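How I Pack for a Week Away With Just a Carry-On

I get asked about this every time I come home from somewhere, so I finally sat down on 26 January 2023 with a big cup of tea and wrote the whole thing out. Get comfy, because I do go on a bit when it comes to suitcases!

Step 1: Look up the weather, then pick your colors

Check the forecast a couple of days before you leave and no earlier (I once packed for sunshine in Kenden two weeks ahead and spent my first evening shopping for a raincoat). Then choose two plain colors and one fun one. Mine are usually navy, cream and a rusty orange. Everything you pack should go with everything else, even the socks if you can manage it.

Step 2: Lay it all out

Put every single thing you want to take on the bed, flat, where you can see it. Walk away, make dinner, come back and take out a third. It hurts a little, I know. My friend Retno leaves hers overnight and swears she wakes up wanting half as much.

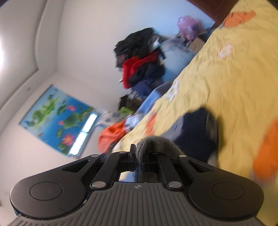 Step 3: Roll the soft things, fold the stiff ones

T-shirts, leggings, pajamas and thin sweaters all roll up beautifully. Fold each one in half lengthwise, tuck the sleeves in, and roll from the bottom hem up toward the neck, pressing the air out as you go. Jeans and anything with a collar I fold flat and put in last. I do all of this in the bedroom, and I'd tell you to do the same, so you aren't carrying armfuls of clothes up and down the hall. Heavy rolls go at the wheel end of the case and light ones at the top.

Step 4: Shoes and little bits

Two pairs, and you wear the bulkier one on the plane. Stuff the other pair with socks and your charger, then slip them into a shower cap so the soles don't touch your clothes. Jewelry goes in a pill box, and I keep a folded tote bag in the front pocket for markets and beach days.

Step 5: Plan the travel outfit

Mine is stretchy pants, a long tee, a soft cardigan and a scarf big enough to be a blanket. I wore exactly that to Rondonuwu in December and was warm the whole way, even in the window seat.

Step 6: Weigh it

Stand on the bathroom scale with the case, then without it, and subtract. Do it the night before, while there's still time to swap that second sweater for a thinner one. Leave a bit of room for shopping too. I came back from that last trip with a ceramic bowl wrapped in my pajamas, and it's on the kitchen shelf now, full of lemons.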